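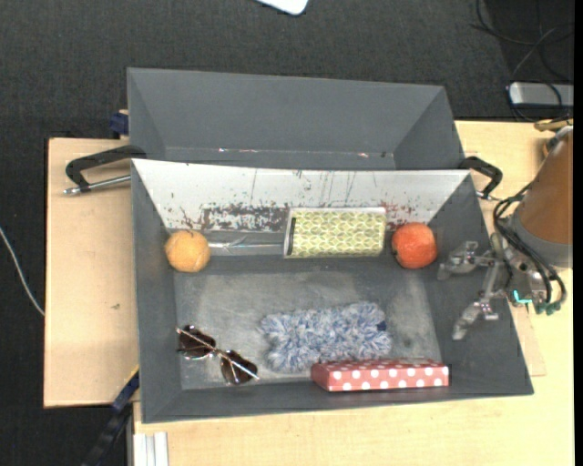 Leveck Stacking Tub, 11 L

A plain grey tub for kitchens, market stalls and packing rooms. It holds 11 litres, sits flat on a bench and nests inside others of the same size when empty. The colour is dark grey only.

Specifications
Length: 463 mm
Width: 296 mm
Depth: 100 mm
Rim: with side handles
Lid: sold separately (fits all Leveck tubs of this length)

Use and care
Wash by hand in warm water with a mild detergent. Steel wool and scouring powder will mark the finish. The tub is not suitable for ovens, hot plates or open flame. Older tubs that have lost some of their finish can still be used for tools, linen or unopened packets – we suggest replacing any that hold unwrapped food.

Do not stack full tubs without lids. If two tubs stick together, stand them upside down overnight and tap the corners.

Ordering
Sold singly or in cartons. Zulex stocks the tubs at its Geelong counter, and Furnent carries the lids and the matching shelf racks. The older Gál racks are a little narrower and will not take this size. If you are not sure which rack you have, measure between the uprights before you order.

Carton orders placed by noon on Thursday leave the warehouse the next day. For trade accounts, ask for Zsófia Hajdu. Zoltán Bozsik looks after returns and spare lids.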